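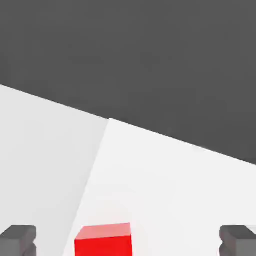

I've now had the Tedau simulator running for a bit over two weeks, and a few people have asked whether it's worth paying for, so I'm putting my notes in one place. I bought the licence myself in March and then left it sitting in my inbox until the winter break, which says more about my year than about the software.

Tedau is sold by Vukurik as a practice environment for arm programming. You get a simulated arm, a table, a set of coloured cubes and a scripting layer in Python. There are two camera views, one from the hand and one fixed view looking back at the arm. The home licence is 200 dollars a year. There's a classroom version as well, which Mieke Leemans uses at her college, and she says the only real difference is the student accounts.

Installation was dull in a good way. The download came through overnight on our connection and the installer didn't ask me for anything odd. My desktop is not new, and it manages both views at once if I close the browser. With the browser open the wrist view starts to lag and the fixed view doesn't, and I haven't worked out why. Support told me to update the graphics driver. I did, and it made no difference.

The first task in the workbook is a plain one with a red cube. You bring the open fingers over it, close, lift, and put it back down. I expected to be through it in an evening and it took me two. My trouble was rotation. The workbook gives you the position of the cube but leaves you to sort out the angle of the hand, and the colour of the cube is no help with that. Once I started using the line of the cube's top edge in the wrist view as my reference, I got on a lot better.

After that I moved to the exercises with a second cube. The default layout has a red one and a green one over to the right of the arm, with a flat white panel on the table in front of the base. You write your script so it picks by colour, then you change the start positions and see if it still holds up. My first version did not. I had hard-coded a travel height in the opening exercise and forgotten it was there.

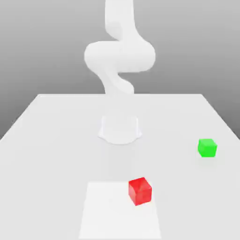 The fixed view is the one I leave open most of the time. The rendering is very plain, white arm on a pale table against grey, and the base of the arm is hard to pick out. I'd like an option to change the table colour. Vaida Mets tells me there's a settings file where you can do it by hand, but it gets overwritten every time you update, so I've left mine alone. The cubes are bright enough that you never lose them, and for this kind of work that's the main thing.

I ran a longer batch last weekend to see how it coped. I set it going after tea and by morning it had logged 822 attempts without falling over. The log is a CSV with one row per attempt and the column names make sense. I opened it in a spreadsheet and could sort the failures by start position straight away. Most of mine were out at the far right of the table, where my script swings the arm wider than it needs to.

The documentation is uneven. The first 10 chapters of the workbook are clear and have been checked by somebody. After that it gets thin, and the chapter on camera calibration still refers to menu items that have been renamed. The user forum is small but people do answer. Kadri Vasiliauskas sorted out a path error for me the same afternoon I posted it.

I also tried Uibo before I settled on this one. Uibo is cheaper and has more objects in its library, mugs and bottles and so on, but the scripting is all drag and drop and I wanted to write code. If you're setting something up for younger kids I'd probably go that way.

Would I renew? I think so, if they fix the calibration chapter. Next up is stacking, green on red, and I'll put the script up on the downloads page when it's fit to be seen.

Posted July 7, 2024
Filed under: software, robots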